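Stotik Handheld Subset, README

Status: usable with care. Read the known problems before you train on it.

What it is

Recordings made with hand-held grippers, used to test one claim: that a policy can learn grasping from people carrying a gripper around a room, with no robot arm involved in collection. The Groletti write-up says yes. We reran the method on our own recordings and our answer is weaker.

Contents

2000 episodes were recorded in August. 939 survived filtering. Of those, 655 are in train and the rest are held out. Each episode has wide-angle video from the gripper, a pose track and a jaw width signal. There is no force data, whatever the older version of this file said.

Filtering

Most of what we dropped was lost to bad pose tracks. That should bother anyone comparing against the published numbers, which are given after filtering with no count of what went in. If the tracker fails more often on hard motions, the surviving set is easier than the task. We have not shown that this happens. We have not seen anyone rule it out either.

Result

The Platard baseline and the hand-held method were close enough on our held-out split that I would not rank them. The gap changed sign when we reran with a different seed. Darnell Crenshaw relabeled about 207 episodes by hand, and his labels moved the score more than the choice of method did.

Known problems

Background leakage. The lens takes in far more of the room than the work area, including walls, ceiling lights and other people. A policy can pick up on the room. The split is by episode and not by room, so held-out scores don't test for this.

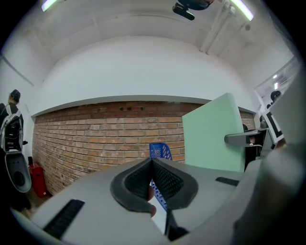 Fig. 1. View over the gripper jaw, fingertip at the base of the pad. Brick wall, crate and green panel behind; gripper-like device at far left.

Hands. Fingers can show up close to the jaw. We did not mask them. A robot will never have them in view, and the paper's claim that this makes no difference rests on a single ablation.

Jaw width. Scaled per session. Do not compare raw values between sessions.

Use

Fine for pretraining and for checking a data loader. Please don't cite the held-out score as evidence of transfer to a new room. The Yazzie split, which separates rooms, is still being checked and is not in this release.

Last edited 18th December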